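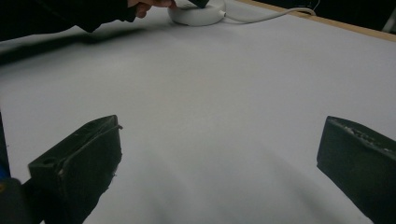
Home | News | Schools | Sport | What's On | Letters

Open evening at Hotcombe, where the rugby is back and so are the parents

47 shares | 4 comments

The car park was full by half past six on Thursday, so I left mine outside the chip shop in Atlow and walked back up the hill behind a family arguing about Latin.

Hotcombe School has not had a first fifteen since the spring, when it stopped all fixtures over what its letter home called "conduct on the minibus". Two senior players left. The remainder did a term of cross-country, a punishment under any code of law. Now there is a new head of sport, Athina Gavalas, and an open evening at which visitors were urged to ask her anything.

They did. She stood in the sports hall for over an hour and was asked who sits where on the minibus (staff at the front and the back), whether new boys still sing on the first away trip (no), and whether her predecessor had been pushed. She said the refreshments were through the double doors.

The changing rooms were on the tour. I have never before queued to look at a changing room. There is now a member of staff on duty outside, a reporting form by the door and a smell that no policy will touch. Our guide, a Year 9 with a very large badge, told us the form had been used 17 times, mostly about the showers.

The new safeguarding booklet is sponsored by Fullis, who also do the kit. The school printed 1000 copies and I was handed three. It is decent stuff, plainly written, though I could have done without the poem.

I caught the end of training on the lower pitch. They lost the ball a lot and someone's dad shouted advice from behind the hedge. First match is away at Nikolovski College, by minibus.

Comments (4)

hilltopmum: The poem was by my daughter.

Ged R: Cross-country never hurt anyone. We did it in snow.

prop_forward_72: Who was driving the minibus, that's what I'd like to know

hilltopmum: Ged it was May

Share | Print | Back to Schools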